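Gathering Examples for a Learning System
Course notes, part 5: two arms, two bins, one yellow object 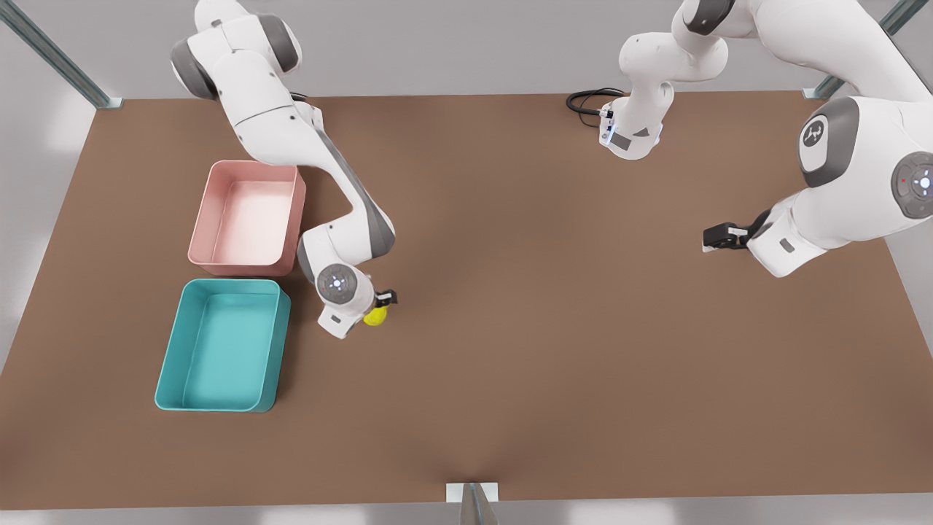
Before you start recording

Welcome back, and thank you all for being so patient with the simulator in October. The task in these notes is the Stusum sorting exercise, and I do want you to take your time over it. The pink bin and the teal bin both begin empty, and the middle of the table is left clear so that either arm has room to travel. In our example the right gripper has hold of the yellow object close to the bins, while the left gripper is still free.

Please remember that "right" and "left" always mean the robot's own right and left. On your screen they are swapped over, and I still catch myself muddling them after all these years!

What counts as an example

One example is one complete attempt, from the first movement to the moment the grippers are back at rest. Each of you will record 100 of them, split between the 2 bins however the task sheet tells you. Save the clumsy ones too - a fumbled grasp that you then put right can teach the system a good deal about recovering, so long as you label it properly.

Do try to vary things a little. Move the object's starting place, come at it from a slightly different angle, go slower now and then. Last year's group, bless them, all picked up from the same favourite spot, and the trained system was quite lost as soon as we shifted the object a hand's width towards the front edge.

The arm that is waiting

Keep the idle arm still and well away from the bins. Small nervous movements get recorded along with everything else, and the system will happily copy them. If you need a rest, pause the recording first.

Handing in

Put your files in the Stukelitz folder, with your initials and the task name in the title. The shared set stood at 832 examples when I wrote this, in December 2019, and I should love to see it grow. Questions about labels go to Miloslav Beneš, and questions about anything else can come to me after class.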